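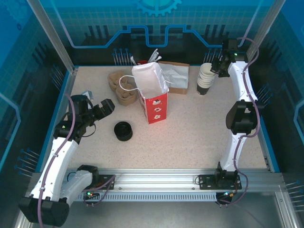 Speckled beige work surface with blue panels.

Section 5. Caring for Your Holetti Countertop

Your countertop was sealed before it left the Lombardi shop. The seal slows down staining but does not stop it, so the first month matters most.

Daily cleaning

1. Clear crumbs and grit with a dry cloth.
2. Mix a few drops of dish soap into a bowl of warm water.
3. Wipe with a soft sponge, working from the back edge to the front.
4. Rinse with plain water and dry with a towel.

Note: Do not use vinegar, lemon cleaners or scouring powder. These dull the finish, and the dull spots cannot be buffed out at home.

Checking the seal

1. Pick a spot near the sink and dry it well.
2. Put a spoonful of water on it and wait 5 minutes.
3. Wipe the water away. If the surface has darkened, let it dry overnight and reseal it with Clandari sealer, part no. 1374.

Caution: Open a window before you use the sealer. Keep it away from pilot lights and open flame. Do not set food on the counter until the next day.
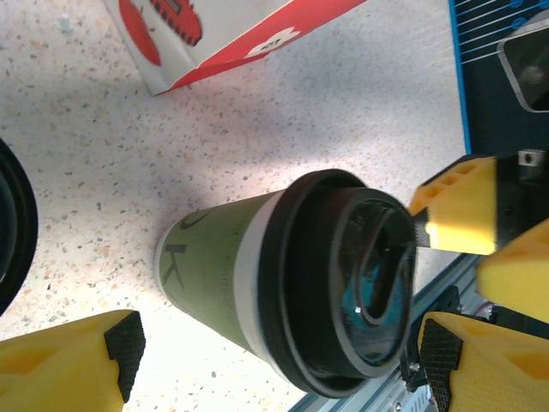
Spills that contain color should be wiped up right away. Coffee, red wine, beet juice and turmeric are the usual causes of complaints, and a mark left overnight may need a poultice (see page 47). A paper cup on its side, even with the black lid still on, should be picked up and the counter under it wiped and dried. Speckled patterns hide small drips well, so run a damp white cloth over the area and look at the cloth. Repeat until it comes up clean.

Heat

Use a trivet under pans, slow cookers and toaster ovens. The seal can cloud at 171°F -- well below the temperature of a pan straight off the burner.

Seams and edges

Leave the caulk at the backsplash alone for the first week. If a gap opens later, fill it with Zadard color-matched caulk. For chips along the front edge, write to Liliana Gentile in the service office and include your order number.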